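Can it hang up a pair of scissors yet?

2019-08-03

My sister-in-law asked me over dinner when she would be able to buy something that does the ironing. I work in the back office of a hardware wholesaler, so I am the nearest thing the family has to an expert. I said not soon, and then I spent a good part of the following week wondering whether I was right.

My own house has a dishwasher, a washing machine and a round vacuum that gets stuck under the sideboard. I count those as machines that do chores, but each of them only does the middle bit. I load the dishwasher and I empty it. I pick the socks up off the floor so the vacuum can get past. The picking up and putting away is still mine, and it takes more of my evening than the washing ever did.

Shops have the same trouble. At Hernell, where I did four years on the floor before moving upstairs, the last job of the day was returns. Customers carry a thing about, change their minds and leave it on the nearest shelf. You go round with a basket, collect it all and hang each item back on its own hook. We had 1,898 lines in hand tools and decorating alone, and a new starter took a few weeks to know where most of them lived. The stock system always knew. It just couldn't walk over there and do it.

So when I had the chance to see a robot working at a small tool display, I was more interested in that than in anything with a face and a voice. A board, some hooks and a basket is a fair copy of my old evenings.
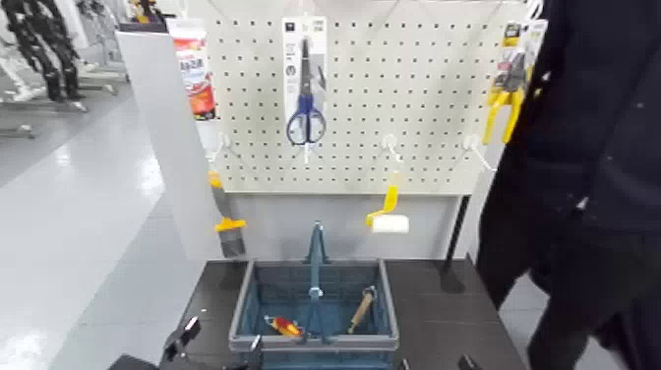
Two tools in the basket, scissors and a roller on the board, grippers at the near edge of the table.

Hanging a carded item is harder than it sounds. The hole in the card is small, the hook is thin, and the weight of the tool makes the card tip as soon as you hold it by one corner. People feel for the hook without looking. A tool with no card is different again, as you have to find the hole in the handle and turn it the right way round first. A screwdriver lying across a basket has to be picked up at one angle and let go at another.

Jairo Espinoza, who was on the returns shift with me, thinks the shops will simply change the hooks to suit the machines. He may be right. Bar codes changed the packets, after all. I would rather see it manage the hooks we have, and the kitchen drawers we have, as I'm not going to rebuild my kitchen for it.

My answer on the ironing stands for now. A shirt is worse than a pair of scissors, it has no fixed shape at all. For shop work I would give it longer than the salesmen do and less time than Jairo does. I've told my sister-in-law I'll look at it again next August, and in the meantime she has bought a steamer for the hall cupboard.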